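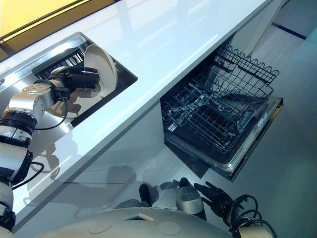

Left arm holding the plate in the sink, upper rack out, from the head camera.

From: Tania Jayasinghe
To: Vurkorstead manipulation list
Subject: Re: plate transfer, does the pause head help or not?

Neville Ellwood wrote:
> I read your note on the pause head and I like the idea, but I'm not
> sure what is doing the work. You changed two things together: the
> policy can now choose to wait, and you also relabeled the demos so
> the waiting parts count as their own phase. Could the relabeling
> alone explain the gain? Also, what happens on sink-to-rack, where
> the head camera sees the plate and the rack at the same time but
> the two are at different heights? Our runs on Mollah always fell
> apart at that point. The arm would leave the sink with a bad grip
> and never recover.
>
> Neville

Hi Neville, hi all,

Great question, and it sent me back to the lab for most of the week. The short version is that you were partly right, and the part where you were right is more interesting than what I wrote the first time!

For anyone who missed the first note: the plain policy predicts a chunk of arm motion from the camera views and joint readings, runs it, and predicts again. The pause head is a small extra output that says "hold still and look again" before the next chunk is committed. It costs almost nothing to train. We take the stretches where the operator stopped moving during teleop, which we used to trim out as dead time, and keep them as targets.

So I split the two changes the way you asked. Same 200 demos, same backbone, same training length, three versions:

Plain policy, trimmed demos: 61 percent of plates end up standing in the rack.
Relabeled demos, no pause head: 74 percent.
Relabeled demos with pause head: 91 percent.

The relabeling is real, then, and I undersold it. Keeping the dead time gives the model many more frames of a plate sitting still in the fingers, and I think it just learns what a good grip looks like. But there is still a big step from the second line to the third, and it comes almost entirely from the moment you describe. When the plate is on its edge in the sink with the fingers closed low on it, the plain policy lifts right away whatever the angle. With the pause head it waits, takes another look, and in a lot of runs it shifts the plate against the slats of the grate before lifting. We never wrote that shift into anything. It's in the demos, because our operators do it without thinking, but the plain policy smoothed it away.

On the height difference: I don't have a clean answer yet. I tried masking the dishwasher out of the head view during the grasp phase, and it made things worse, which surprised me. My guess is that the open rack tells the policy which way the plate will need to turn, so it picks a grip that suits the far end of the motion. If somebody has a better test for that than masking, please send it, I would love to run it.

Some things that don't work, so you don't get too excited:

Two plates touching. The pause head waits, looks, waits again and times out. We cut it off at 2 seconds per pause, and it will happily use all of them.

Strong glare on the counter. The long bright streaks bother the plate detector we use for scoring more than they bother the policy, so some of my early "failures" were scoring mistakes. I rescored those by hand before computing the numbers above.

Bowls. Don't ask me about bowls until September.

I also ran the Eltuvitz encoder in place of ours, since a few people wrote to me off list about it. There was no difference I would defend with this many trials. Training was slower on our machines, so I went back.

Neville, would you be up for trying the relabeling by itself on the Mollah data? You don't need any new code for it. Turn off the trimming step in the Ekard loader, keep the still frames, and add the phase label. If you get a jump like our first one, on a different arm and a different kitchen, I'd feel much better about writing this up. I can send the labeling script, though it's ugly and it assumes our joint order, so check that before you trust anything it prints.

I'll be on the Friday call and can share the rollouts then, including the bad ones – the double plate runs are worth seeing.

Tania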